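Automation in coffee service

Print this article | E-mail this article

Automation in coffee service is the use of machines to carry out work that was earlier done by hand behind a café, canteen or office counter. It covers vending units, bean-to-cup machines, ordering screens and, more recently, robot arms that handle the same cups and utensils as human staff. The term is normally limited to the counter itself and leaves out roasting, packing and delivery.

Background

Coin-operated drink machines were the first widely used form. They dropped a cup, filled it and left the customer to take it away. Bean-to-cup machines later moved grinding and brewing into one cabinet and became common in offices, where they replaced the tea trolley and the staffed hatch. In both cases the cup stayed in a fixed place under a spout, and the machine was built around it.

Arm-based systems take a different approach. The arm is brought to ordinary equipment, and the counter can still be worked by a person when the arm is switched off. Small operators have shown interest in this arrangement, as existing lids, cups and brewing equipment can often be kept.

Equipment

A typical station has one or two jointed arms at a plain counter or table. Two arms are used where one hand would have to hold and the other would have to do something, such as steadying a cup while a stirrer is picked up. Each arm ends in a gripper, most often with two fingers that open and close together. Cups are taken from the side, as a hand would take them. 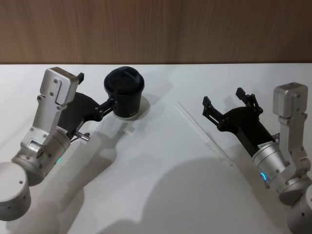

Two-arm work at a white table. The left gripper holds a lidded cup; the right one is open.

Paper cups are harder to handle than they look. The wall is thin and tapered, so a grip set too low or too tight will dent it, and a grip that is too loose lets the cup turn. Fitting the lid adds stiffness near the rim. Operators commonly set the closing force for each cup size and check it again when a new batch of cups arrives, even if the supplier is the same.

Light, narrow items such as straws and stirrers cause trouble of another kind. They roll, stick together and are hard for sensors to pick out on a pale surface. Many stations avoid the problem with a fixed holder or leave these items to the customer.

Effects on staff

Counter staff at automated sites usually report a change in the kind of work before any change in the amount. At the Otier staff canteen in Daltetov, a two-arm station was put in for the early shift, which had been difficult to fill. The canteen kept its 2 morning attendants and moved them from drink making to stocking, cleaning and dealing with customers. Part of their training concerned where the arm takes hold of a cup: with the fingers closed just under the lid, as they are at this table, the base can stay on the surface and the side of the cup below the grip is left clear. Attendants were also taught to read the status lights and to wait until an arm had stopped before reaching across the counter. Several said they found the waiting harder to get used to than the machine. 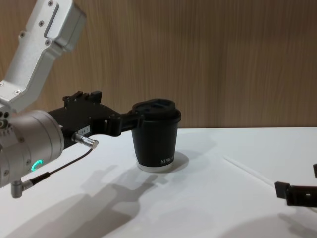 Pace is a frequent subject of complaint. A person behind a counter speeds up when a line forms and slows down afterward – an arm keeps the same cycle. Staff working beside one have to fit their own tasks around that cycle, and refilling lids or wiping the surface in the middle of a busy period means a pause for everyone in line. At Otier the refill was moved to 10 minutes before the shift, and the attendants were paid for the extra time after they asked for it.

New duties tend to include clearing faults, logging stoppages and resetting the gripper. Whether these count as skilled work is disputed. Some employers list them under general cleaning, while others pay a supplement. The McIver agreement, drawn up for a group of office canteens, treats anyone who may restart an arm as an equipment operator and sets that person's pay accordingly.

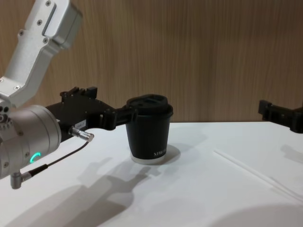 A gripper closed on a cup just below the rim, with the base resting on the table.

Physical strain can fall in some tasks and rise in others. Repeated wrist movements from tamping and lidding are reduced. Lifting may increase, as stock is moved in larger amounts and fewer people are on hand to share it. Noise is generally lower than at a staffed espresso bar, though regular customers at some sites have complained that the counter is too quiet and that there is no one to talk to.

Training and setup

Setting up a station takes longer than installing a vending unit. Movements may be programmed step by step or taught by having a person guide the arms through the task many times over. For the Norix station, a model used in canteens and small cafés, the supplier's team recorded 1456 guided runs before opening, and a further 3000 drinks were made under supervision. Experienced attendants were asked to do part of the guiding.

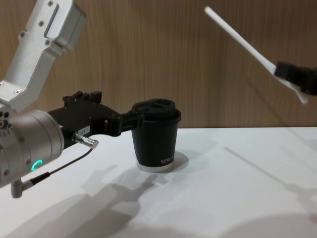 One arm grips the cup while the other holds a long white stick.

The use of attendants as teachers has raised questions about credit and pay. Their habits – how high to hold a cup, which hand goes first – become part of the way the machine works, and may stay in use after they have left. The McIver agreement gives a one-time payment for guided runs. Other workplaces treat the time as normal hours.

Limits

Arm-based stations remain uncommon outside large canteens and transit buildings. They need a clear surface, steady lighting and cups of known size, and they do not cope well with customers' own mugs. Spills must be cleaned by hand. Most sites keep at least one person within call during opening hours.

Related articles
Bean-to-cup machine
Canteen
Gripper (robotics)
Job redesign
Vending machine

Contact the editors | Copyright and terms of use | Back to top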